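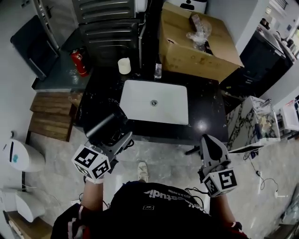 Vudar 手持夹爪套件使用评价:用了一个冬天之后

适用读者:准备在自己单位里引入这类采集设备的班组长、行政,以及要每天把它拿在手里的人。

先交代使用背景。我在 Vitale 做现场班长,公司的主业是短租公寓和小型办公室的保洁、茶水间整理、退房后的复位。去年年底公司和 Mernora 签了协议,由我们的员工戴着头部相机、拿着手持夹爪完成日常的台面和水槽工作,录下来的数据交给对方训练机器人。设备用的是 Fastov 的 Vudar 套件。到二月,我们班组一共有 11 个人用过它,累计录制超过 100 小时,验收通过的片段是 744 段。下面写的都以这段时间的使用为准,固件更新之后有些问题可能已经改了。

设备由公司采购,我没有从厂家拿过任何东西。

一、套件里有什么

左右手各一只夹爪,一副头戴相机,一个随身的主机盒,几根线,一条充电底座,外加一个硬壳箱。夹爪是灰色机身、黑色指头,靠手握的力量开合,不带电机。每只夹爪靠近手柄的地方装着一个白色立方块,各面印着黑白标记图案,相机靠它来判断夹爪在什么位置、朝哪个方向。

说明书有英文和意大利文两种,中文版是我们自己翻的,我把其中的常用部分缩成了一页纸,贴在箱盖里面。原版说明书的安装部分写得清楚,故障部分很弱,指示灯闪黄是什么意思要翻到最后的附录才能查到。

箱子的内衬按零件形状开了槽,这一点做得好。收工的时候哪个槽空着一眼就能看见,两个多月没有丢过零件。

二、上手

第一次开机到能录,按说明书是十五分钟,我们第一天用了一上午。时间主要花在标定上。标定要求操作者站在固定位置,把两只夹爪举到相机前面,依次转动,让立方块的每个面都被看到。动作不难,但软件的提示音太轻,办公室里开着排风就听不到,只能让另一个人看着屏幕报。后来熟了,一个人也能做完,五分钟左右。

新人学会夹东西比学会标定慢。人手有五根手指,平时拿杯子、拧抹布、捡碎屑用的动作都不一样,换成两片指头以后,很多事情要重新想一遍从哪个方向下去。我带过的人里,拿杯子基本当天就会,把湿抹布摊平要两三天,捡台面上的细碎东西一直是最费劲的。

建议头一周只录三样:移动杯瓶、把物品放进收纳盒、擦台面。拧水龙头、开瓶盖这一类放到后面。我们一开始贪多,排了十几种任务,第一批退回来的片段大部分都是人还不熟练造成的。

三、握持和重量

单只夹爪拿在手里不算重,拿十分钟没有感觉,拿四十分钟以后手腕内侧开始酸。立方块离手柄近,重心还算靠后,但指头那一端伸得比较长,够水槽底部的时候手腕要一直压着,累的就是这个姿势。

手柄只有一个尺寸。手大的同事觉得扳机太靠里,手小的要把虎口撑开才够得到。Graziella Benedetti 在我们这里干得最久,她的手有旧伤,第一周录完以后跟我说,活儿比平时少,手比平时疼。我们给她改成录二十分钟歇十分钟,又在手柄上缠了一层防滑胶带,情况好了一些。这种事厂家可以用两三个不同尺寸的手柄套解决,成本很低,我在反馈表里写过两次,目前没有回音。

左利手能用,两只夹爪结构对称,软件里也可以把主手换过来。

四、线

线是这套东西最让人烦的部分。夹爪上的细黑线要连到身上的主机盒,说明书建议从袖子里走,可是我们的人一天要洗很多次手,袖子经常往上推,线在袖子里很快就打结。放在外面走又会挂到柜门把手、抽屉边和垃圾桶的沿。线在衣服前面垂着,人弯腰擦台面的时候会拖到水槽里。

我们试过的办法里,比较管用的是在围裙胸口缝一个小扣环,线先过扣环再进主机盒,留出手臂伸直的余量。围裙是公司统一发的,改一条几分钟。接头没有锁扣,用力一扯就会脱,脱了以后软件要过好几秒才报警,这几秒钟录的东西都不能用。接头容易脱也有好处,挂住了至少不会把夹爪拽到地上。

如果单位有地面布线的情况,比如电源线从柜子旁边拖过去,录制之前一定先收掉。戴着相机、双手占着的人看脚下的机会比平时少。我们有人被绊过一次,没有受伤,从那以后开录前清地面写进了流程。

五、标记立方块

白色立方块要保持干净。洗洁精的泡沫、咖啡渍、手上的护手霜都会影响识别。用干的软布擦就行,不要用酒精,我们有一个块的角上被酒精擦得发灰,后来专门申请了替换件。替换件到货用了三周。

识别效果和光线关系很大。深色抛光台面配朝南的窗户,上午会有很亮的反光,反光和立方块重叠的时候跟踪会丢。软件会用一根橙色的条提示丢失的时间段,事后可以剪掉,但如果丢在动作中间,整段就废了。处理办法是拉半截窗帘,或者换个站位,让窗户在身后。浅色台面上这个问题少很多。

还有一点是手的位置。两只夹爪靠得太近时,一个块会把另一个块挡住。擦台面一般没事,双手一起套垃圾袋的时候经常出现。目前没有好办法,只能让动作慢一点,分开一点。

六、在水槽边用

夹爪机身标的是防溅,没有标防水。我们在水槽边工作,这个差别很要紧。可以擦湿台面,可以拿刚洗过的杯子,不能伸到水里。指头上的软垫沾了水以后会滑,夹光面的玻璃瓶尤其明显。我们碎过一个瓶子,人没事,之后所有练习用的瓶子都先拿轻的塑料瓶过一遍。

软垫是消耗品。说明书说按使用情况更换,没有给时间。按我们的强度,一副垫子用了五周左右开始起毛边,夹纸巾会带下来碎屑。垫子更换很方便,用附带的小工具撬开就能换,一分钟以内。

擦拭任务里,抹布的选择也有影响。厚的珊瑚绒布夹不稳,薄的超细纤维布对折一次最好用。颜色要和台面区别开,黑台面上用黑抹布,审核员看不清你擦到了哪里,会退回来。

七、软件和验收

录制软件是 Mernora 提供的,和 Fastov 的设备配套。界面比较简单,一个开始键,一个结束键,一个标记键。标记键用来记失误,比如东西掉了、夹空了。一开始大家都不愿意按,觉得按了等于承认自己做错。我问过对方,答复是失误的片段照样有用,只要标出来就行。这句话我在班前会上讲了好几次,又把有没有失误标记从个人统计表里删掉,按的人才多起来。

上传放在晚上。办公室的网络白天传会影响别人开会,我们设成晚上九点以后自动传。一天的量第二天早上基本能传完,星期一例外,周末加班录的会堆在一起。

验收意见大约隔两天回来。退回的理由用代码表示,没有文字说明,要对着一张表查。表里有的代码意思很接近,比如“物体不可见”和“物体被遮挡”,我们到现在也没弄清楚审核那边怎么区分。希望对方能在退回时截一张图,标出问题在哪儿,现场的人改起来会快得多。

八、费用

单套押金是 2,000 欧元,租期结束设备完好就退。软垫和胶带这类小东西由我们自己出,立方块的第一次更换免费。公司和 Mernora 之间怎么结算我不掌握,这里不写。

对现场来说,真正的开销是人的时间。一个人录一小时,前后要加上标定、整理物品、复位和上传,实际占去将近两小时。排班时如果只按录制时长算,后面的正常保洁一定会被挤。我们一月份就是这样排的,结果有几间茶水间到下午才收拾,客户打了电话来。后来改成录制日多排一个机动的人,问题才解决。

九、对干活的人有什么变化

设备评价一般不写这一部分,我觉得要写,因为准备采购的人迟早会被同事问到。

第一个变化是工作的节奏。平时做茶水间,一个熟手进门扫一眼就知道先收什么后擦什么,手上同时干两件事。录制的时候要求一段只做一件事,开始和结束双手都要回到相机能看见的位置。做惯了快活的人很不适应。Graziella 的说法是像重新当学徒。她的速度是全班最快的,头两周的通过率却排在后面,放慢以后才上去。

第二个变化是岗位上多了几件以前没有的事。要有人管设备,有人看退回单,有人布置台面。这些事起初都落在我身上,后来由 Viola Pace 接过去一半。她原来负责排班和耗材,现在每周有两个下午专门看片段,在上传之前先筛一遍。她筛过以后,退回的数量明显下降。公司给她调了岗位津贴,数额不大,过程也拖了一个多月。我的意见是,准备上这种项目的单位要在开始之前就把这部分职责写进岗位,不要先干起来再谈。

第三个变化是被拍。头上的相机朝下,主要拍手和台面,但总会拍到别的东西:同事的身体、桌上的信件、开着的柜子。我们的做法是录制区贴告示,录制时段固定,路过的人可以绕行;台面上的纸张一律先收走;每个参加的人签一份单独的同意书,不签的照常上班,班次和工资不受影响。有两个人没有签,到现在也没有签,没有人去催他们。片段在上传之前本人可以看,也可以要求删掉。删除请求总共来过几次,都照办了。

软件默认会记录每个人的单次用时,还会排出名次。我们第一周就把这个功能关了,关的位置藏得很深,在管理员设置的第三层。厂家如果打算把产品卖给用工单位,最好把它改成默认关闭。大家一看到名次就开始赶,赶出来的数据质量差,手腕也受不了。

第四件事是所有人都会问的:机器学会了以后,我们还干什么。公司在启动会上的答复是,合同期内不会因为这个项目减人,保洁岗位的编制在下次续约时再谈。这个答复写进了会议纪要,我让每个人都拿了一份。它只管到合同期满,再往后没有承诺,大家心里都清楚。我不打算在这里替公司说得更好听,也不想说得更坏。

从我看到的情况讲,目前机器能接过去的是很窄的一段。Mernora 有一次请我们去看他们的样机,台面上放几个杯子,机械臂把杯子一个一个移到托盘里,用了比人长得多的时间,中间停下来一次,需要人把杯子扶正。退房后的厨房是什么样子,做过这行的都知道:半开的纸箱,没封口的塑料袋,不知道客人还要不要的瓶子,沾了东西又干掉的台面。哪样该扔,哪样该留下等客人来认领,要看,要问,有时候还要打电话。样机那天没有演示这些。

也有人对这件事很有兴趣。班里年纪最轻的两个人主动要求多排录制日,一个想学设备维护,已经能自己换接头和重做标定了。年纪大一些的人态度比较平淡,把它当成一项按时做完的工作。Graziella 现在每周录两个半天,她提的条件是录制日不再排擦高处玻璃的活,我同意了。

十、任务布置的一点经验

台面不要收拾得太干净。开始的时候我们把练习台面擦得很亮,只放任务要用的东西,录出来的片段全都差不多,对方反馈说变化太少。后来改为保留日常的样子,杯子、瓶子、碎屑都按平时的情况来,背景里的箱子和电器也不去动,只收走带文字信息的纸张和会绊脚的东西。

同一个任务做几次以后要换物品的位置。换的时候由另一个人来摆,操作者自己摆会不知不觉摆成自己顺手的样子。

水槽周围要留出走动的地方。操作者低头看台面的时候,旁边的柜角和垃圾桶都在视野外面。我们把垃圾桶的位置固定下来,大家记住了,磕碰就少了。

灭火器平时放在哪里,录制期间也要能拿得到,不能为了腾地方把它塞到箱子后面。这一条是安全员检查时提出来的,我照抄在流程里。

十一、故障和售后

用到现在,一共遇到下面这些情况。

右手夹爪的扳机有一次回弹变慢,拆开外壳清理后恢复。里面积了棉絮,应该是抹布上掉的。外壳用普通内六角就能打开,厂家允许用户自己清理,不影响押金。

主机盒在连续录制一个多小时后发烫,贴着腰能感觉到。我们在围裙口袋里加了一层毛毡,同时把单次录制限制在四十分钟以内。

头戴相机的后脑绑带松过一次,相机往下滑,拍到的全是衣服前襟和鞋。软件没有提示,整个上午的片段作废。现在每录三段检查一次角度。软件里如果能加一个角度偏移的警告,这类损失完全可以避免。

有一只充电触点接触不良,寄回去换了,来回十天。这十天里没有备用机,计划只能往后推。人多的单位建议多备一套。

Fastov 的客服用邮件沟通,回得不慢,一般是第二天。回答安装问题很具体,涉及软件就会转给 Mernora,Mernora 有时又转回来。标定失败的那一次,同一封邮件在两家之间走了三趟,最后是我们自己发现相机镜头上有指纹。

十二、优缺点

优点:
箱子和内衬实用,零件不容易丢。
夹爪结构简单,用户可以自己清理和换软垫。
左右手可以互换主次,左利手没有障碍。
标定熟练以后很快。
上传可以定时,不占白天的网络。

缺点:
手柄只有一个尺寸,长时间使用手腕酸。
线碍事,接头没有锁扣,脱落报警慢。
深色反光台面上跟踪容易丢。
排名功能默认打开,关闭入口难找。
退回代码含义不清,没有截图。
替换件到货慢。

十三、建议买还是租

如果只是一个项目,租。押金能退,坏了有人换,软件更新也跟着走。我们公司问过买断的价格,没有买,主要顾虑是下一版会不会改成无线的,Fastov 没有给明确答复。

人数在五个以下的班组,一套够用,轮着来。再多就要两套,否则大家会为了等设备耽误正常班次。单次录制时间、休息时间、谁来看片段、谁来管设备,这几项要在设备到货之前定下来,并且让实际操作的人参加讨论。我们第一版的排班是办公室定的,用了九天就推翻了,第二版由 Viola 和几个操作的人一起排,用到现在只改过一次午休的时间。

评分:硬件三星半,软件三星,售后三星。满分五星。

补充:有读者来信问能不能戴手套使用。薄的一次性丁腈手套可以,扳机手感没有明显变化。厚的橡胶洗碗手套不行,食指放不进扳机的护圈里。我们现在的做法是录制时戴薄手套,录完再换厚手套去做水槽和下水口的清洁。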